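Home Organization, Unit 6: Working at the Table

Welcome back! We start on tabletop sorting this week, my favorite part of the whole course, because a table is where the mess finally gets dealt with (and it's fun, I promise). Before you begin:

Clear the surface and wipe it down.
Keep 2 piles only, stay and go.
Stand close, lean in, and work from the middle out. 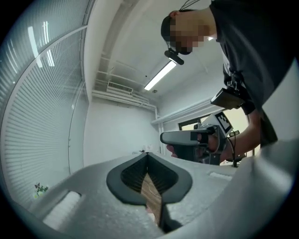

Fig. 4. Leaning in over the work, in a bright white room.

For next time: read the Taklow handout and try one drawer at home!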